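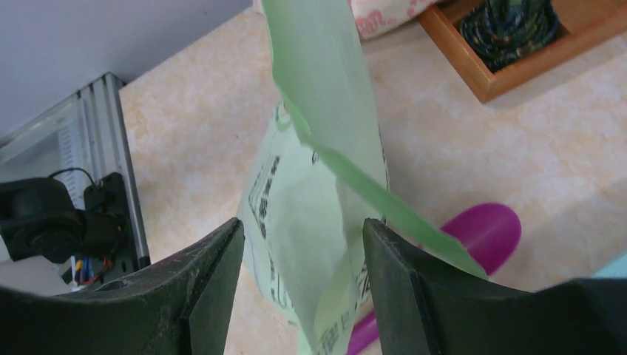
Keeping Bags From Taking Over the Kitchen

If your kitchen is anything like mine, there's a drawer somewhere that won't quite shut, and when you finally get your hand in and wiggle it open, out comes a great puff of bags. Produce bags, bread bags, the thin crinkly kind with handles, the one good thick one you were saving for something special (I never remember what). I lived with a drawer like that for 9 years before I got it under control, and I'd love to spare you a few of them!

Start by emptying the whole lot onto the counter. Do it in the morning when the light is good, and put the coffee on first. Smooth each bag out with the side of your hand and have a quick look at it. Torn handles, sticky bottoms and anything that smells of onions can go. I had 38 in my pile last January and kept fewer than half, and I haven't missed a single one of the others.

Now for the folding, which my neighbor Terence Bickerstaff taught me over the fence one summer. Lay the bag flat with the handles at the top and press the air out toward the opening. Fold it lengthwise, then lengthwise again, so you have a long ribbon. Starting at the bottom, fold the corner over to make a triangle, and keep turning that triangle up the ribbon, the way people fold a flag, until you reach the handles. Tuck them into the last pocket. It takes a few tries before they stop springing open on you, and slippery bags are worse than papery ones, so practice on a papery one.

A shoebox holds a surprising number of these little triangles standing on edge. I keep small ones at the front and big ones at the back, and a folded one goes in my coat pocket and another in the glove compartment.

A few other things I've picked up along the way:

Bags that held flour or rice should be shaken out over the sink and wiped with a barely damp cloth, then hung over a wooden spoon stood up in a jar until they're completely dry. Fold one damp and you'll be sorry.

If you decant dry goods into canisters, snip the cooking directions off the bag and tape them to the back of the canister. I once guessed at barley and we ate very late.

Scoops belong in the canister or on a hook right beside it. Mine used to wander all over the counter and end up underneath the mail.

Don't put printed bags on a pale countertop while they're wet. Some inks will leave a shadow, and a paste of baking soda and water, left for a few minutes and wiped off gently, has usually been enough to lift it for me. Try it in a corner first if your counter is stone.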